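Come drive our sidewalks: participants wanted for the Povton open day

Kestska is opening its doors on 11/14/23, and we would love to have you with us for an hour or two! Povton is our small delivery robot, and before it goes out to Istby we want ordinary people (no technical background needed, truly) to steer it through our simulated streets and tell us where it makes them nervous. Poles, curbs, crossings, that sort of everyday trouble.

Simulated sidewalks:
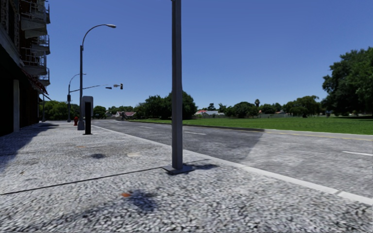
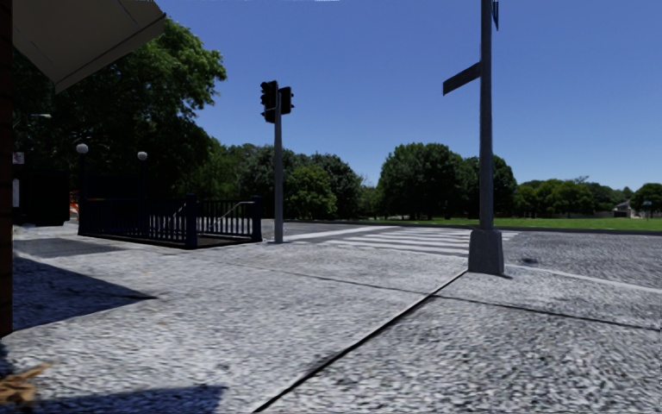
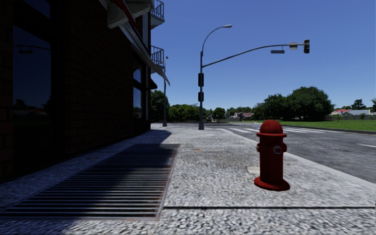 Barrett Ostrowski wrote to us after the April demonstration that ten minutes at the controls had gone by far too quickly, and could we please give people longer this time. We can, and we have: each visitor now gets a full turn, plus coffee and a chat with the Bélanger team.

There are 100 places, for ages 16 and up. Please sign up at the front desk in Room 206 or by phone, and let us know if you need a chair with arms or a larger screen. Doors open at 10 and we finish at 4.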